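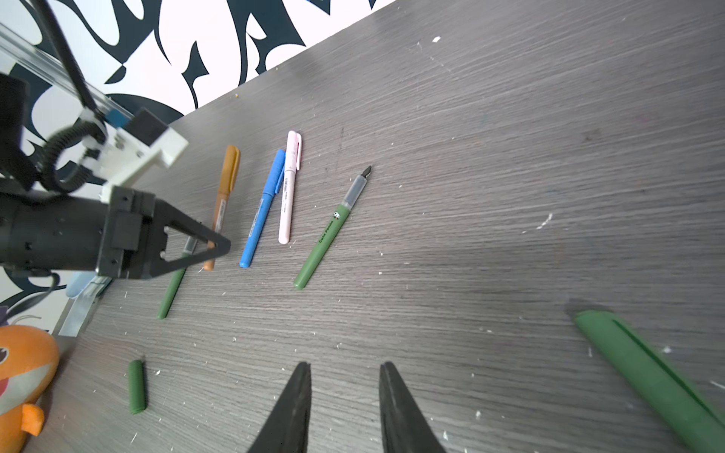 Dark wood-grain tabletop, white flecks of debris on it.

February 1, 2021
by Freya Cheetham

Sun Street claim, ceiling samples. Picking up where Vidar left off. His page stops in the middle of the weigh-ins so I'm starting from his last good line and ignoring the one he crossed out.

Short version for whoever opens this next: homeowner in Urkemville, stain on the bedroom ceiling, then a sag, then part of it let go. Carrier says long-term seepage, excluded. Homeowner says it was the windstorm. We're not being asked who is right, only whether the drywall pieces look like one big soaking or many small ones. Keep that straight in the report. Last time we drifted into opinions about the roof and had to rewrite half of it.

Samples came in bagged, five pieces, numbered by the adjuster in marker. Bag 4 was open at one corner when I got it. Noted on the intake sheet, also noting it here because intake sheets have a way of going missing.

Weights before drying, paper face left on:
piece 1 — 102 g
piece 2 — 66 g
piece 3 — 53 g
pieces 4 and 5 not done, scale was drifting. Re-zeroed, still drifting. Moved it away from the heater vent and it settled. So Vidar's crossed out line may be the vent as well, ask him.

Jiteck pin meter on the back of piece 1, read high near the screw hole and dropped off fast toward the cut edge. Did not trust the screw hole reading, too close to metal. Took it again a thumb's width away. Lower but still the highest spot on the piece. Wrote both on the tag.

Staining: piece 1 has rings, clearly more than one, the outer ones pale and the inner one brown with a hard edge. Piece 2 one ring only. Piece 3 can't tell, the paint hides it. Rings on their own don't prove months of leaking. A ceiling can wet and dry a few times in one bad week of rain. The adjuster wants me to say that in stronger words. I'll say it in those words.

Need the weather record for the week of the loss. Vidar said he had it, it isn't in the folder. Also need to know if anyone ran fans in that room before the pieces were cut out. If they did, the dryness of 2 and 3 means next to nothing.
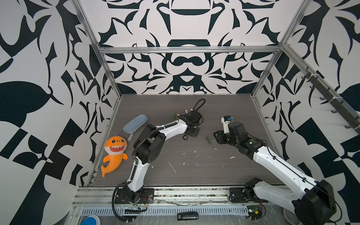 Fasteners next. Screw from piece 1 has rust on the head and down the first few threads, clean below. Screw from piece 2 rust on the head only. Bagged seperately, labeled. Rust is the thing the carrier's engineer leaned on hardest, so it gets its own page with photos under the loupe, not squeezed into this one. He never says in his letter which screws he looked at or where they came from. Worth a polite question through the adjuster. Not from us directly.

Mold: a gray patch on the back paper of piece 3, coin size. Tape lift taken, going to the outside lab with the next batch. Don't write "mold" in the report until that comes back, write "discoloration". Gloves and mask for 3 from now on please.

Tendley called about the repair estimate, wanted to know if they can start on the ceiling. Told them to ask the homeowner and the adjuster, it isn't ours to release. I did ask them to keep the insulation if it hasn't gone in the dumpster yet. They think one roll's worth is still in the garage. If it's there I want a piece from right over the stain and one from well outside it, marked so we know which is which.

Drying oven: low setting, pieces on the wire rack, face up, tags tied on and not taped. Tape lets go and then we're guessing, see the mess from last April. Weigh again in the morning and keep going untill two readings match.

Things I got wrong today — put piece 2 on the rack before photographing the cut edge. Took it back out, photographed it, put it back. Out for a few minutes at most. Written on the tag with the time.

To do
- weigh 4 and 5
- weather record from Vidar
- ask about fans
- insulation pieces from the garage
- return the adjuster's call, he wants a date and I don't have one. After the tape lift
- new batteries for the Jiteck, it's showing low

Vidar, if you read this before I'm in: don't open bag 4 any further, I want to log that corner first.

Recent entries
Sun Street claim: intake and chain of custody
Pin meter check against the reference block
Roof underlayment, torn or cut?
Swollen baseboards, kitchen side
Scale drift and the heater vent

Workshop notebook, internal use. Questions to Freya Cheetham or Vidar Torvik. Back to top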